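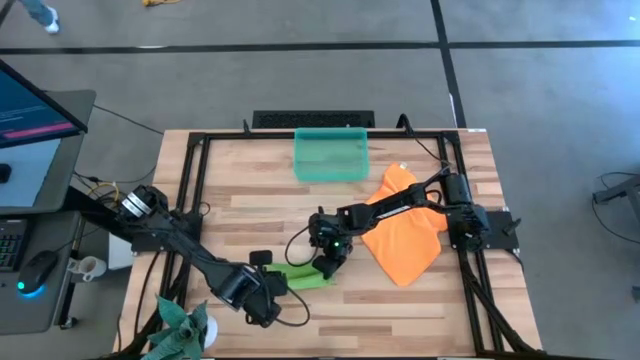 News > Local > Brumgate

Brumgate library to stay open until 10 on Thursdays

Last updated: 22 Jun 2022

14 shares | 3 comments

Readers in Brumgate who have ever raced down Achterberg Street with a book under one arm, only to find the doors just locked, will be glad to hear that the town library is keeping its late Thursday hours for good. The longer evenings began as a trial in January, and the town council agreed this week to make them a regular part of the calendar, with closing time set at 10 p.m. all year round, summer included.

The trial went better than even its supporters had hoped. The library signed up 697 new cardholders between the start of the year and the end of May, and 119 of them joined on a Thursday evening, many still in their work clothes and some with sleepy children in tow. The reading room on the upper floor, which used to be a quiet place after supper, now often has every one of its good armchairs taken by seven o'clock – and the two by the radiator go a good deal earlier than that.

Much of the credit belongs to the Dorau bus, which changed its timetable in the spring so that the last run leaves from the library corner at 10:10. Before that, anyone from the Mirnero side of the river had to pack up by half past eight or face a long walk home over the bridge, a pleasant enough stroll in June but a different matter in sleet.
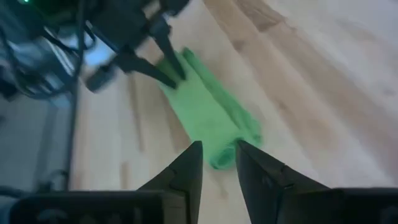

Will the late hours cost cardholders anything?

Borrowing stays free for everyone who lives in town, and the extra staff time will be paid for out of the regular library budget.

The children's corner will still close at eight, so that the little ones' books can be put back in order before the morning story hour. The local history room will be open the whole evening for the first time, and visitors who would like to look at the old parish maps are asked to call a day ahead so they can be brought up from the basement. There will also be tea at the front desk, as there was all through the winter, and the library is happy to take donations of mugs – it has room for up to 100 of them in the new cupboard and is nowhere near full. The first Thursday under the permanent schedule is tomorrow.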